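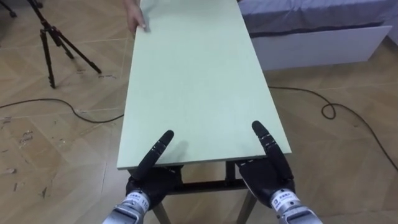
Gion Berchtold

Fultwood desk tops, cut to length

I've been fitting out small rooms with these tops since February and I'm still delighted with them! The Fultwood is a plain, straight-sided top with square corners, and it goes on pretty much any pair of legs or trestles you already own (mine sits on two old Undberg trestles, painted black).

Standard length is 2000 mm, and we'll cut it shorter if your alcove is an awkward one. Measure at the back wall as well as the front, as old houses are rarely square. Colours are pale mint, chalk, brick red and a lovely deep navy, all matte, so a desk lamp doesn't glare back at you.

The underside comes undrilled. Use 16 mm screws for brackets and go gently with the driver, by hand for the last few turns. Anything longer may come through the top. For a full-length desk, add a third leg in the middle if you keep a printer or a heavy monitor there.

Wipe it with a damp cloth and a drop of washing-up liquid. Tea rings come off mine easily, even the next morning.

Legs, trestles and cable trays are on the Velton page.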